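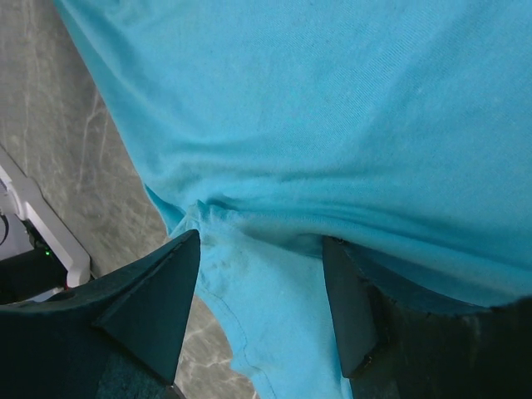

Photo: Cyprian Kołodziej

Cotton tees, a short thread. I've worn the same 13 since college and I'm finally learning how to treat them!

Wash cold, inside out. I ran mine hot for years – goodbye, color.

Skip the softener too. My neighbor Katsuhiko swears by a splash of white vinegar and I'm converted.
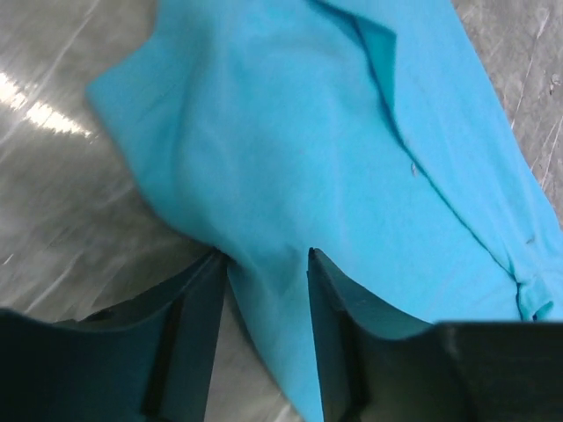

How long should I let a stain soak?
Roughly 58 minutes in cool water with a bit of dish soap works for me.

Collars next, after coffee. Mine are a mess.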